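Footpath repairs: where things are up to

The second round of footpath repairs in Fanerlow starts after the long weekend and is expected to run until August. Crews will work on the Larmont Street side first, then move across to Malhotra Avenue and the lanes behind the shops. Anyone living on an affected block will get a card in the letterbox two working days before work begins outside their place.

Most of the first round went to tree roots. Grinding a raised edge takes less than an hour and the path can be used again straight away. Replacing a slab takes longer, and the new concrete has to be left alone for seven days before anyone drives over it to reach a driveway. If you need your car during that week, park it on the street the night before. Permit limits won't be enforced on those blocks while work is on.

A number of residents asked how the council decides what gets fixed. Inspectors walk each street and score faults by height difference first, then by width of crack, then by how busy the path is. A lip of 15 millimetres or more goes to the top of the list. Stains and surface wear are recorded but don't count towards the score. 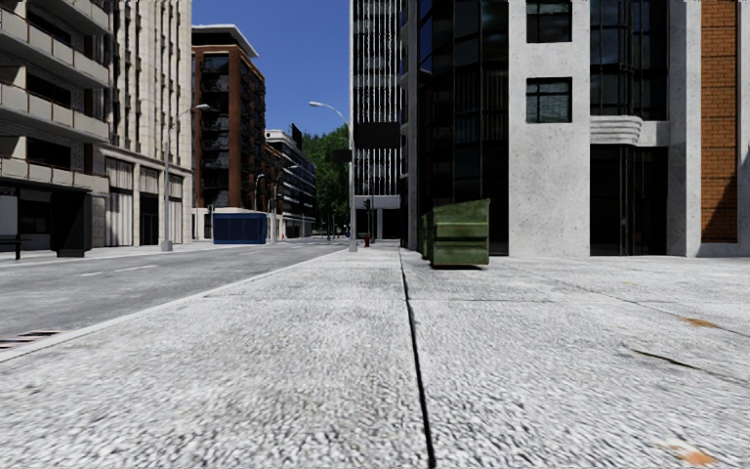

Jana Kröger wrote in to say the scoring leaves out slope, and that on the Zilau Road hill a small lip catches a pram wheel or a walker far more easily than the same lip on the flat. She would like grade added to the inspection sheet before the next round, and she asked whether reports from residents change a street's position at all.

They do, to a point. A report brings the inspection forward but doesn't alter the score. We have passed her suggestion about slope to the works office and will print the reply when it comes.

To report a fault, ring the works line or fill in the form at the library desk. Give the nearest house number and which side of the street it's on. Reports that name only the street go back in the queue until somebody can find the spot.

Bins should still go out on the usual night. If your nature strip is fenced off, leave them at the nearest open kerb with the lids closed, and the truck will collect from there.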